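Vorlesung Servicerobotik, Einheit 9: Können Maschinen schon Hausarbeit?
Dozentin: Sharada Iyengar
Stand: 2022-02-03

In der letzten Einheit ging es um Greifplanung bei bekannten Objekten. Heute geht es um die Küche, also um Aufgaben ohne feste Taktung und ohne Vorrichtung.

Ein Industriearm legt ein Teil auch beim tausendsten Mal an derselben Stelle ab, solange Zuführung und Licht gleich bleiben. In der Küche liegt das Brett jeden Tag anders. Arbeitsflächen spiegeln, Packungen geben nach, und Kanten sind aus der Nähe schwer zu erkennen. Für das Abräumen und Abwischen einer Fläche muss das System Brett und Arbeitsplatte trennen und die Höhe der Kante kennen.

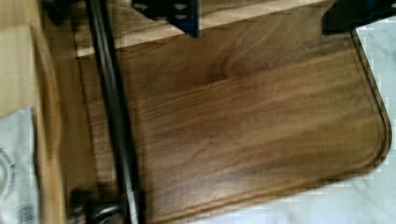 Abb. 2: Schneidebrett mit umlaufender Rille auf heller Marmorfläche, Sicht der Handgelenkkamera.

Zwei Punkte sind für die Bildverarbeitung wichtig. Die Maserung erzeugt starke Hell-Dunkel-Übergänge, die ein einfacher Kantendetektor mit dem Brettrand verwechseln kann. Dazu kommt die Bewegungsunschärfe.

Vergleichsversuch Birkcombe (Übungsblatt, Aufgabe 2): 189 Durchläufe mit der Steuerung Jivska, davon 100 ohne Eingriff beendet. Häufigster Abbruchgrund war der Kontakt mit der Brettkante. Ein Mensch hätte hier kurz nachgefasst, die Steuerung hielt an.

Zwischenstand: Einzelne Handgriffe gelingen unter Aufsicht. Eine ganze Küche aufräumen kann das System nicht. In der Werkstatt sieht es besser aus, wenn die Teile sortiert ankommen.

Zur nächsten Sitzung bitte den Text von Gashi lesen, Abschnitte zu Kraftregelung und Nachgiebigkeit. Aufgabe 2 wird in der Übung besprochen.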